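My first blasting course, and other things that rattled the windows

The building I work in is getting a neighbor. The neighbor will be a parking structure, the parking structure needs a hole, and the hole is in granite. So for most of August, twice a day, a horn sounded three times, everyone in our office put down their coffee, and the floor gave a polite little shrug.

I'm a structural engineer by training, although I've spent my career on roofs over grocery stores, where the most violent load is snow. When the contractor, Maluleke, asked whether somebody from our side wanted to sit in on their vibration briefing, four people looked at me and one of them slid the sign-up sheet across the table.

The briefing was run by Chinyere Ekpo, who has been measuring ground vibration since before I could spell it. She had a geophone on the table, a metal thing with a spike on the bottom that looks like something you would use to stake down a very small goat. It goes in the ground, or gets glued to a foundation, and it tells you how fast the dirt is moving. I had always assumed you'd want to know how far it moves. Speed turns out to be the better guide to cracked plaster, and the number on everybody's lips is peak particle velocity, which sounds like a band my brother was in.

The other thing I learned is that one blast is really a lot of little ones. Their pattern that week had 60 holes, each firing a few hundredths of a second after the last, so the ground never gets the whole insult at once. Fire them together and you get the same broken rock and a great many phone calls. The phone calls come anyway. Chinyere keeps a log of complaints and says a fair number come in on days when no shot was fired. People go looking for cracks once they hear there's a blaster in town, and every house has cracks. Mine has one over the kitchen door that I had been blaming on a previous owner.

Then there is the part that travels through the air, which is what rattles the windows. Low clouds and a bit of wind can carry it down the valley to Trornodia while the folks across the street hear a thud and go back to their crossword. A man from there, Marthinus Mthembu, drove 18 miles to tell Maluleke about his china cabinet. He was given a chair, a reading of the weather chart and a muffin, and I understand he left with a second muffin.

I asked if I could have the waveforms for our building and was sent a file with 4,000 lines in it. I plotted them at home over the course of an evening that my family describes as long.

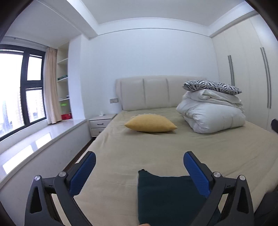
Filed under: Work, Noise, Things I Signed Up For

The plot was a letdown, if you were hoping for drama. Our slab barely stirred. Out of curiosity I borrowed the geophone for an afternoon and had a colleague walk past it in boots, then close the fire door the way he always closes the fire door. The door won. I have sent him the graph.

Next month the digging moves to the north end, closer to us, and the hole pattern drops to 30 with smaller charges. I've been asked to sit in again. The sheet didn't even make it around the table this time.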